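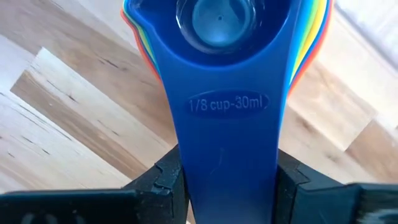
Against the Cup

Mervyn Lightfoot

My mother-in-law's recipe for lentils calls for "enough water." I asked her once how much that was. She looked at me the way you would look at a man who asked how much of the floor to stand on.

I was raised in a house with measuring cups. They lived in the second drawer down, and the half cup was always missing, so my father made everything with two quarters and complained. When I married Dilruba Akanda I married into a kitchen that had no such drawer. Her mother cooks for 10 people most weekends with a coffee mug, a bent soup spoon and the palm of her left hand, and I have never had a bad meal there. I have had several bad meals at my own table, each of them leveled off with the back of a knife.

So you would expect me to write the usual piece now, the one where the uptight fellow learns to throw in a pinch of this and a handful of that and find his soul. I have read that piece many times. It generally comes with a recipe, and the recipe generally has measurements in it.

My complaint is with the cup itself. I mean the American cup, as a unit, printed in cookbooks and pressed into the handles of plastic scoops across the land. It is a terrible way to measure anything that isn't a liquid, and we cling to it with the same stubbornness that keeps us tearing paper checks out of little books.

Consider flour. A cup of flour is however much flour you got into the cup. If you dip and sweep, you get one amount. If you spoon it in like a person with time on their hands, you get quite a bit less. If the bag has been sitting under a sack of potatoes, you get more. All of these are "one cup" and the recipe regards them as the same. Then the cake comes out like a paving stone and you blame the oven.

Or consider the recipes that ask for a cup of chopped walnuts, and the ones that ask for a cup of walnuts, chopped. I am told these are different. I believe it. I also believe that any system in which a comma can ruin a pie has gone wrong somewhere.

And brown sugar, packed! Packed by whom? My neighbor Nivaldo Prado used to pour concrete for a living and his idea of packed is not mine. He brought over a coffee cake in June that could have held up a porch. I ate it, because he was standing there.

I put all of this to Tharindu Wickramasinghe, who bakes the bread at Abeysekara, the little place by the post office with the line out the door. He weighs everything, including the water, including the salt, and I think including the walnuts. He heard me out while shaping rolls and then told me he doesn't own a measuring cup and has no opinion on them, in the tone people use when they have one. He did say that when customers ask for a recipe he gives it to them in grams and they go away sad. One woman wrote back to ask if he could "put it in normal."

That is the problem in a nutshell (chopped). A scale costs less than a decent lunch. Mine is a Pollora, bought from the sale bin at Fladgate, and it has a cracked corner and has outlived two toasters. You set the bowl on it, press the button, and pour until the number is right. Then you press the button again and pour the next thing. There is nothing to wash. There is no missing half. A child can do it, and my niece does, though she likes to press the button at the wrong moment and watch my face.

Yet I know perfectly sensible adults who think a kitchen scale is a sign of something. Dieting, maybe, or a divorce. Kasun Wijesinghe, a friend of mine from the tennis courts, saw it on my counter and asked if I was "getting into all that." I said all what. He waved a hand at it. He owns 6 pairs of tennis shoes and a machine that restrings rackets to the exact pound, and he measures his rice in a yogurt tub.

The best case for the cup, as far as I can make it, is that it's friendly. It sounds like something your grandmother had, and she did have it, and it was a teacup with roses on it. A gram sounds like homework. When a recipe says 100 grams of butter I feel for a second that I'm about to be graded. I understand that. I also notice we get over it fast enough in other rooms of the house. Plenty of people who would never weigh an onion can tell you their own weight to the first decimal, and what it was before the holidays.

The other case is that most cooking doesn't need to be exact, and I give in on that one completely. Soup doesn't care. Lentils don't care, or they care only about my mother-in-law. If you're making dinner on an ordinary night, use the mug, use your hand, use the lid of the jar. What I can't stand is the middle ground, where we go through all the motions of being careful, scoop, level, tap, squint, and end up with a number no better than a guess. If it's going to be a guess I would like to be spared the washing up.

I tried to live by this. I gave our cups to the church sale, a full set of 8 on a ring, and felt very modern for a week. Then Dilruba wanted to make the Rusico box cornbread, which she loves and which I won't hear a word about, and the back of the box asks for two-thirds of a cup of milk and nothing else will do. She used the mug. She filled it to where she thought two-thirds of a cup would be if the mug were a cup, which it isn't, and held it up to the window and nodded.

It was good cornbread. I weighed a slice, out of habit, and she took the scale away.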